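# 家用鼻腔冲洗操作步骤（挤压瓶式）

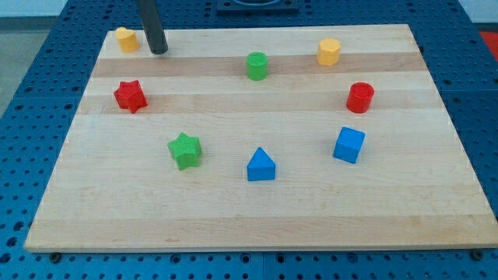 木板上的彩色小块，左上方为黄色心形柱块

鼻腔冲洗用生理盐水带走鼻腔内的分泌物、结痂和过敏原，常用于过敏性鼻炎、慢性鼻窦炎以及部分鼻部手术后的护理。本页说明成人使用挤压瓶在家冲洗的方法，瓶容量按 300 毫升计算。使用其他容量的器具时，按“配制盐水”一节的比例换算。

术后患者以手术医生给出的开始时间和次数为准。

## 不宜自行冲洗的情况

有下列任一情况时，先咨询医生或药师：

- 鼻腔、鼻窦、耳部或颅底近期做过手术，尚未复诊
- 面部或头部近期受过外伤
- 正在流鼻血，或经常反复流鼻血
- 急性中耳炎，或耳痛、耳内有压迫感
- 鼻腔完全堵塞，气流完全不通
- 吞咽功能差，容易呛咳
- 免疫功能明显低下，例如正在接受化疗或器官移植后

儿童冲洗使用的瓶型、水量和压力与成人不同，不适用本页的步骤。

## 准备物品

- 挤压式洗鼻瓶一个，瓶盖带导管和软质喷嘴
- 符合要求的水（见下节）
- 独立包装的洗鼻盐，或不含碘、不含抗结剂的纯氯化钠
- 电子秤，精度 0.1 克（使用独立包装时不需要）
- 厨房用温度计
- 纸巾，干净毛巾

洗鼻瓶每人一个，不共用。本页步骤以 Talto 软瓶为例，Clovero 的瓶型喷嘴稍长，操作相同，插入深度以喷嘴肩部为限。

## 用水要求

不得直接使用自来水。自来水中可能存在对肠胃无害、进入鼻腔后却会引起严重感染的微生物，其中包括极少见但致死率很高的阿米巴原虫。可以使用的水有三种：

1. 标签注明“蒸馏水”或“无菌水”的瓶装水。普通矿泉水、山泉水不属于此类。
2. 煮沸后冷却的自来水。水完全翻滚后保持沸腾至少 1 分钟；海拔 2000 米以上的地区至少 3 分钟。冷却时加盖。
3. 经绝对孔径不大于 1 微米的滤芯过滤的水，滤芯须注明可去除包囊或原虫。家用活性炭滤水壶一般达不到这一要求。

煮沸后的水倒入洁净、带盖的容器中保存，24 小时内用完，剩余的倒掉。电热水壶到达沸点即自动断电的，沸腾时间不足，改用锅煮。

## 配制盐水

等渗盐水的浓度为 0.9%，即每 100 毫升水加氯化钠 0.9 克。300 毫升需要 2.7 克。

| 水量（毫升） | 氯化钠（克） |
|---|---|
| 200 | 1.8 |
| 240 | 2.2 |
| 300 | 2.7 |
| 500 | 4.5 |

盐量用秤称取。茶匙的误差较大，盐粒粗细不同时，同一平匙的重量可以相差三分之一以上。

独立包装的洗鼻盐先看包装上对应的水量。240 毫升规格的一包放进 300 毫升水里，浓度偏低，冲洗时会有刺痛。可以把水量减到 240 毫升，不要用一包半去凑。

如等渗盐水仍有刺激感，可在 300 毫升中加入食用小苏打（碳酸氢钠）0.5 克。小苏打不是必需成分。高渗盐水（2% 至 3%）对部分鼻塞明显的患者有效，烧灼感也更常见，未经医生建议不使用。

配制顺序：

1. 用肥皂和流动水洗手，擦干。
2. 将水加热或冷却至 32 至 37 ℃，用温度计测量。不要在瓶内用微波炉加热。
3. 把水倒入瓶中至刻度线。
4. 加入盐，装上瓶盖，用干净的手指按住喷嘴孔，轻轻摇动至完全溶解。
5. 滴几滴在手腕内侧，应感觉不到明显的冷热。

盐水现配现用。瓶中剩余的盐水不留到下一次。

## 冲洗步骤

1. 先轻轻擤鼻，清出可以擤出的分泌物。
2. 站在洗手池前，上身前倾，脸朝下，头保持居中，不向后仰。挤压瓶与壶式洗鼻器不同，不需要把头大幅转向一侧。
3. 张口，用嘴呼吸。可以持续发“啊”音，软腭上抬后盐水较少流入咽部。
4. 把喷嘴抵住一侧鼻孔，使其贴合。不要用力插入。喷嘴方向略朝外，对准同侧眼角，避开鼻中隔。
5. 缓慢、均匀地挤压瓶身。盐水从另一侧鼻孔流出，也可能从口中流出，两者均属正常。
6. 用去半瓶后停止。松手之前先把喷嘴移离鼻孔，防止鼻腔内的液体倒吸回瓶中。
7. 双侧鼻孔同时张开，轻轻呼气，让残液流出。
8. 换另一侧鼻孔，重复第 4 至第 7 步。
9. 保持前倾，头缓慢转向左侧停留几秒，再转向右侧停留几秒，排出鼻窦内的余液。
10. 轻轻擤鼻，两侧鼻孔都不要捏紧。

冲洗过程中不吞咽、不说话。需要咳嗽或打喷嚏时，立即停止挤压并移开喷嘴。

挤压力度以盐水能连续流出对侧为准。初次使用者常见的错误是挤压过快，液体进入咽鼓管，出现耳闷。首次冲洗可每侧只用四分之一瓶。

## 次数和时间

一般每天一至两次，症状缓解后可减少。花粉季节可在外出回家后增加一次。冲洗后仍可能有少量液体在一小时内流出，因此睡前的那次至少提前一小时完成。

同时使用鼻用激素喷雾者，先冲洗，等待 10 至 15 分钟，再喷药。顺序颠倒时药液会被冲走。鼻用抗生素软膏同样在冲洗后使用。

## 清洗和更换

每次使用后：

1. 倒掉剩余盐水，拆开瓶盖、导管和喷嘴。
2. 用少量洗洁精和温水清洗各部件，瓶刷伸到瓶底。
3. 挤压瓶身，让清洗液通过导管和喷嘴。
4. 用上节所述的蒸馏水或冷却的沸水作最后一遍冲净。
5. 甩去水分，各部件分开放在干净纸巾上晾干，不盖盖子。

说明书允许高温消毒的瓶子，可按标注的方法定期消毒。Talto 软瓶不耐煮沸。瓶身发黄、有异味、内壁出现黑点或导管开裂时立即更换；没有这些情况的，按厂家规定的周期更换，通常为三个月。

## 常见问题处理

**刺痛或烧灼感。** 检查盐量和水温。浓度过低和过高都会引起刺痛。两项均正确而刺痛持续的，停用一天后再试。

**耳闷。** 减小挤压力度，确认没有在挤压时吞咽。打哈欠或轻轻活动下颌通常可以缓解。不要捏鼻鼓气。

**盐水不从对侧流出。** 先换另一侧开始。两侧都不通时停止冲洗，不要加大压力。可向药师询问是否适合在冲洗前短期使用减充血剂，连续使用不超过说明书规定的天数。

**低头后突然流水。** 鼻窦内的余液所致，重复第 9 步。如果没有冲洗时也有清水样液体从单侧鼻孔持续滴出，尤其在头部外伤或鼻部手术之后，应尽快就医。

**鼻涕中带少量血丝。** 暂停一至两天，检查喷嘴是否有毛刺。恢复后仍然出血的，就诊检查。

## 需要就医的情况

出现以下任一情况，停止冲洗并联系医生：

- 发热，伴面部疼痛加重
- 眼周红肿、视物模糊或复视
- 耳痛持续超过一天，或听力下降
- 鼻出血按压后不止
- 症状在规律冲洗并用药后仍无改善

冲洗后数日内出现剧烈头痛、颈部僵硬、高热、呕吐或意识改变的，立即前往急诊，并告知医生近期做过鼻腔冲洗以及所用水的来源。

---

编写：Bouchra Ragab　校对：Efa Powell

Eltonora 耳鼻喉护理资料，编号 111。十月修订：更正配比表中 240 毫升一行，补充高海拔地区的煮沸时间。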